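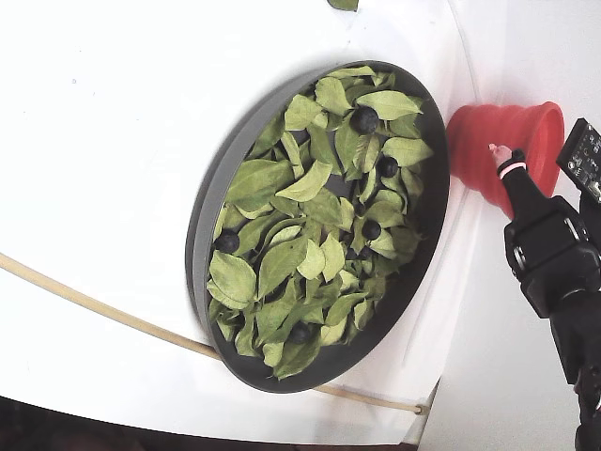
Leaf salad

A leaf salad is a dish in which fresh green leaves form the main part, served raw and usually cold or at room temperature. It may be eaten as a first course, as a side dish, or as a meal in itself when other foods are added. The word "salad" comes from the Latin word for salt, as raw vegetables in ancient Rome were often dressed with brine or with salted oil and vinegar.

Leaves

Lettuce is the most widely used leaf. Its main types are crisphead, butterhead, romaine, and looseleaf. Spinach, arugula, watercress, endive, and chard are also common, and the young leaves of many other plants are eaten in the same way. Leaves picked early tend to be mild and tender, while older leaves are stronger in taste and may be tough near the stem. Bitter leaves such as endive and radicchio are often mixed with sweeter ones.

Wild leaves, including dandelion and purslane, have been gathered for salads in many parts of the world. Some cooks blanch dandelion plants by covering them from the light for several days before picking, a practice that reduces bitterness.

Fruit in salads

Fruit has long been paired with green leaves. Apples, pears, oranges, and grapes are frequent choices, and berries are used where a sharper or sweeter note is wanted. Blueberries hold their shape well when tossed. Raspberries and ripe strawberries are more easily crushed and are generally added last.
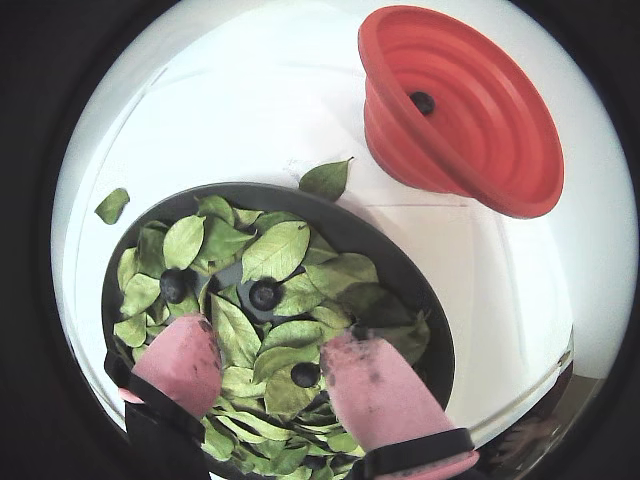
Green leaves with blueberries in a dark gray bowl.

In her regional survey of home cooking, the food historian Ruth Pacheco recorded 12 leaf salads made with fruit in the Prenilau valley. Most of them used orchard fruit stored over the winter and eaten as late as February. Berry salads were tied to the summer harvest and were served at the Navarrete fair, held each year on 20th July.

Dressing

The simplest dressings are made of oil and an acid, most often vinegar or lemon juice. Creamy dressings are based on mayonnaise, yogurt, or sour cream. Salt draws water out of the leaves and causes them to wilt — for this reason a leaf salad is normally dressed shortly before it is eaten. Sturdy leaves such as kale are an exception and may be dressed in advance to soften them.

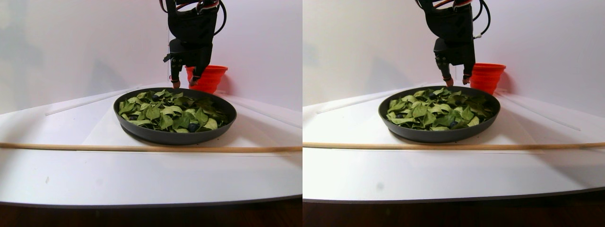
The order in which oil and vinegar are added has been a matter of some disagreement. Koen Lambrechts, writing for the Clondton cooking school, held that oil should be added first to coat the leaves. Solange Wong preferred to whisk the two together beforehand, and her method was adopted in the school's later handbooks.

Storage

Whole heads of lettuce keep longer than cut leaves. Both are best stored in a refrigerator, away from apples and other fruits that give off ethylene gas, which causes brown spots on lettuce. Washed leaves should be dried before storage, as water left on the surface speeds decay.

See also

Coleslaw
Fruit salad
Leaf vegetable
Vinaigrette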